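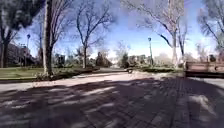
The headline had been decided before the debate started, according to one audience member, and the report would have read the same if the speakers had stayed at home. Several other interviewees made a similar complaint in milder terms. They did not accuse the reporters of getting facts wrong. Their objection was to the choice of what counted as the main point of the evening, and to the short space given to questions from the floor.

Figure 2. Brick paving and concrete walkway, Skuronberg campus.

We take this complaint as the starting point for the present section. The forum series at Ó Conaill Hall brought speakers from both sides of the Drurkar water dispute to the same platform, and each event was open to the local press. The material consists of 52 news reports on the series and 29 interviews with people who attended at least one event. The last report in the set was published on 20/03/2018. Opinion columns and letters were left out, as were short notices that gave only the time and place of an event.

Selection of quotations

Each report was read alongside the audio recording of the event it covered. We marked every direct quotation and found the point in the recording where it occurred. Where the wording in print differed from the wording on the recording, we noted the difference but kept the quotation in the set. Most differences were small, such as a dropped "I think" or a sentence tidied for grammar. Removing "I think" can make a speaker sound more certain, and this happened more often with speakers from upstream communities than with speakers from the valley. The set is too small for us to say whether this was a habit of particular newsrooms or a result of how the upstream speakers tended to talk.

Almost all quotations came from opening statements. Speakers at Ó Conaill Hall read these from prepared text, and copies were left on a table by the door. A reporter with an early deadline could write a full story from the printed statements and leave before the discussion. The recordings show that speakers often changed their position during the discussion, or at least accepted that the other side had a fair point about some part of the dispute. Only 11 of the reports quoted anything said in this part of the evening.

This matters for how the two narratives appeared in print. In the opening statements, the upstream account began with the building of the dam and the valley account began with the drought that came before it. Each was complete in itself and neither made much room for the other. A reader who saw only these statements would come away with the sense that the two groups were describing different events. In the discussion, speakers had to deal with each other's starting points, and the line between the accounts became less clear.

Order and balance

Reports usually gave the two sides a similar amount of space. By a simple measure of balance, most of the coverage would pass. The order was less even. The valley account came first in most reports, and the upstream account was then introduced with a phrase such as "however" or "opponents claim." This put the upstream speakers in the position of answering a case, including on evenings when they had spoken first.

When asked about this, interviewees gave different explanations. Some thought the order followed the seating on the stage. Others believed it reflected where the newspapers were sold. The Skuronberg papers have few readers above the dam, and the regional bureau in Sastidwood closed before the series began. We could not test either explanation directly, as the editors were not part of the interview sample. A later study could ask them.

Words for the dispute itself also varied. "Conflict" was common in headlines and less common in the body of the reports, where "disagreement" or "talks" often took its place. Interviewees from upstream tended to object to "talks," which in their view suggested that something was being negotiated when no negotiation was taking place. Interviewees from the valley tended to object to "conflict." One person disliked both words and suggested that papers should say what was being argued over and leave the label out.

Limits of the material

The interviews were held in July, some time after the events, and memory of individual speeches was uneven. People remembered exchanges in which someone lost their temper far better than they remembered long explanations of the water rules. In this respect the audience and the reporters were not far apart. Interviewees also tended to merge events, so that a remark made at one forum was placed at another. We corrected these cases against the recordings where we could and did not use the remark where we could not.

Broadcast coverage was left aside. Local radio carried short items on the series, but the station keeps its output for a limited period and the items had been deleted by the time we asked for them. Written summaries from the station's website survive for some of the events. They follow the newspaper reports closely, and in some cases repeat the same quotation with the same dropped words. The next section looks at how these quotations were shared and reused by readers online.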